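## 4. Connecting the Biltix Label Printer

Complete section 3 before starting. The printer must be on the same network as the computer that runs the Biltix service.

1. Turn the printer off and load a roll of labels with the printed side up.
2. Connect the network cable to the port marked LAN.
3. Turn the printer on. The status light blinks green during startup, then stays on.
4. Open **Settings > Devices** and select **Add printer**.
5. Enter the printer address. Leave the port at 2942 unless your administrator has changed it.
6. Set the resolution to 600 dpi and select **Save**.

**Note:** Firmware 9 and earlier does not store the resolution after a power loss. Repeat step 6 after each restart, or update as described in section 7.

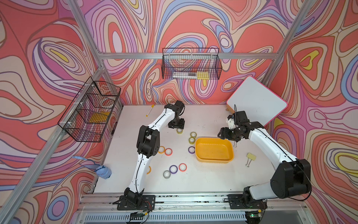 If the printer does not appear in the device list, check that the port is open in the firewall. The service tries to connect for 17 seconds and then reports error E-NET. Select **Retry** after correcting the setting.

**Caution:** Do not open the cover while the status light is blinking. The print head may be hot.

### 4.1 Test print

1. Select the printer in the device list.
2. Select **Print test label**.
3. Compare the margins on all sides. To correct an offset, enter a new value under **Alignment** and print again.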